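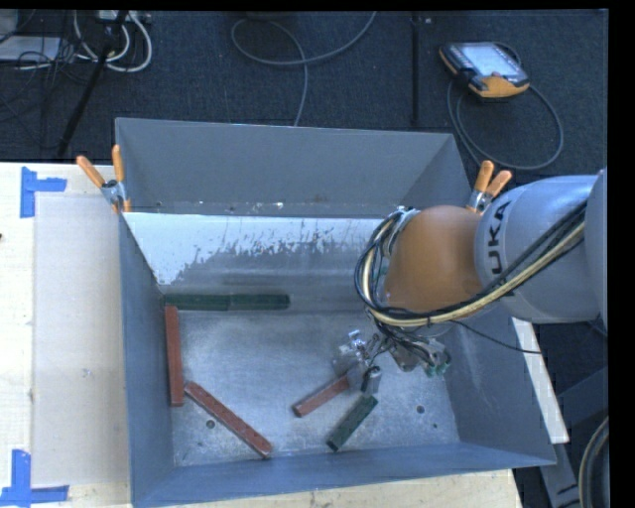

November, late, tea gone cold next to me. I told myself I'd write something every night of this collection push and I've already skipped 2, so tonight gets a long one.

The bin job is the one I'm on now. Red bars and green bars, a big metal bin, and the arm has to learn to pick them out no matter how they land. I've been calling it the bathtub because that's what it feels like by the end of the day, me leaning over a tub fishing things out from the corners. We're doing it for the Unska project, which is the one with the shared model, so whatever I collect gets thrown in with everything Caden is sending from their side. They do mugs and boxes, mostly. I got the bars. I don't mind the bars!

The total when I shut down tonight was 1,202 good episodes. I wrote it on the whiteboard and then stood there looking at it like I'd built a cathedral. Then I remembered the plan calls for a whole lot more than that, and went and got a granola bar.

What I've been chewing on all day is walls. A bar out in the open floor is easy, you come down over it, close, lift, done, and I could do those half asleep (I probably did do a few half asleep, right after lunch). A bar standing up along the left wall is a different animal. The fingers need somewhere to go on both sides and the wall is already using one of them. So you have to nudge it first, get it to lean or slide away, and then go back for it. The first week I kept throwing those episodes out as messy, and I'm mad at myself about that now, because messy is exactly what the thing needs to see. If all I give it is clean pickups from the middle then it's going to drive the gripper straight at the wall the first time it meets one and I'll be the one filling out the form.

Same with the green ones when they end up end to end at the back. They line up so neatly it looks like one long bar, and I'm pretty sure the model thinks so too. This afternoon I ran the old checkpoint just to see, and it went for the seam. Right for the seam! It closed on the joint between the two, got a little bit of each, and lifted nothing. Then it did it again. I let it try 4 times before I took the pendant back. I sort of felt for it. So tomorrow is going to be a lot of end-to-end greens, and some end-to-end reds so it doesn't decide this is a green thing.

Other complaint of the day: resets. The instructions say to scatter the bars at random, and I am not random. I have a hand, and my hand likes to drop things in the same few places. I noticed it when I scrolled back through the afternoon's starting shots and they looked like the same photo over and over with small changes. So I've started tipping the bars in from a tub with my eyes closed, which makes a horrible racket on the metal, and then leaving them wherever they go even if it's ugly. Especially if it's ugly. I had to stop myself from straightening one twice.

The floor of the bin is shiny too, and that's been bugging me. When the sun comes around in the afternoon the reflections go all cloudy and the picture changes a lot from what it was in the morning. I asked on the Unska thread whether we should pull the blinds and the answer was leave it, we want the variety. Fine. I'd like it noted in my own diary that I asked.

Threw away 33 episodes today. Mostly me being clumsy on the controls, a couple where the recording just quit on its own, and one where I sneezed and dragged a bar halfway across the bin. I went back and forth on keeping the sneeze one.

Ragab wants a batch by the end of the month to try on their own setup, and Gronda is supposed to send over the new labeling tool, which I'll believe when it opens without crashing. Until then I'm typing notes by hand. "Red, left wall, nudged, ok." "Green, front, ok." "Green, back, seam, dropped." I read a page of it before I left and it sounded like a very boring poem.

My shoulders hurt. Have to remember to bring the taller stool in tomorrow, and the good headphones, and move the clamps back to where they were if anybody has bumped them overnight. Starting with the back row, first thing, before the sun gets in.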